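March, 6:40 a.m.

Kitchen water log, continued. The softener regenerated overnight and I heard it at 2, which means the clock inside the unit has drifted again. It is set for 3. I corrected it before coffee and wrote the offset on the tape stuck to the side of the housing. That is the third correction on the tape. The backup battery is probably weak, and I have put one on the list.

Hardness at the cold tap before regeneration was higher than I like. The test strip sat between two colors and I recorded the darker one. After regeneration it read soft. I ran the tap for a minute first so that I was not testing water that had been standing in the pipe overnight.

Dissolved solids, by the pen meter: 266 ppm at the kitchen tap, 470 at the outside spigot. The spigot is fed from ahead of the softener, so a different number is expected, but a softener trades calcium for sodium and should not lower the total by that much. Either the meter is off or the spigot sample picked up something from the hose fitting. I rinsed the cup and repeated the spigot reading and got the same figure. Next time I will take the fitting off.

The meter is the Hirard pen. The instructions say to calibrate it monthly and I have done it twice since buying it. The calibration packets are in the drawer with the spare washers. I will do it this evening and take both readings over again.

Went down to look at the Nomine valve under the sink. It no longer weeps. I had put a dry paper towel under it last night and it was dry this morning, with no ring. The compression nut took a quarter turn and I do not intend to give it any more. The old valve is in a jar on the basement shelf in case I want to match the thread.

10:15 a.m. Called Witkowska Supply about salt. They have pellets and crystals. I asked for pellets, the same as before, and they can deliver to the side door. The brine tank is down to a third. There was a crust across the top with a hollow under it, so I broke it up with a broom handle and the level dropped by a hand's width. That hollow could explain the hard reading, as the water was not touching much salt.

The meter on the softener head shows almost 4000 gallons since I last reset it. I did not write down the date of the reset, so the figure tells me very little. I have reset it again and this time noted it on the tape.

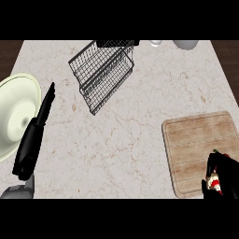
Second matter is scale. The kettle has a film on the bottom that comes off with vinegar, half and half with water, left for an hour. The glasses have a haze that does not come off with vinegar, so I take that to be etching, and it will stay. I have cut the detergent by a third. Soft water needs less and I had never changed the amount from before the unit went in.

The Stoneo sealer for the counter arrived. The label says no acid cleaners on stone, so the kettle gets done in the laundry sink from now on, vinegar bottle included. Sealer goes on once the surface has been dry overnight. Wipe on, wait ten minutes, wipe off, repeat if it soaks in fast. I want a day with the windows open for that.

9:30 p.m. Calibrated the pen. It was reading high. Kitchen tap comes out a little lower now. It was too dark to bother with the spigot fitting, so that one waits until morning. Vinegar is on the list after the battery.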